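Packing table: where we are

The Wundbridge group began collecting examples for the packing task in January, and the set now stands at 1000 recordings. Each one is a person doing the job by hand with a pair of hand-held grippers, so that the learning system has finger and wrist movements to copy. Snack packets are the current item. They crumple differently every time, and the system needs to meet as many shapes as we can give it.

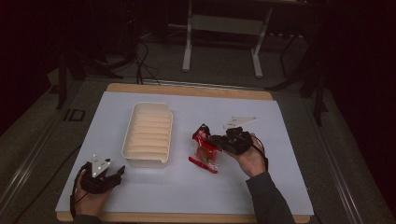 Vesna Kos thinks we should keep more of the fumbled grasps, as the early model trained at Jakitz had only seen clean ones and froze when a wrapper slipped. We have agreed to a trial – fumbles stay in if the person recovers without putting the gripper down, and they get their own label.

Sessions last four hours, with three people taking turns. The next block starts on Wed 14 February. If you would like a slot, write to Bujar Vukčević and say which mornings suit you.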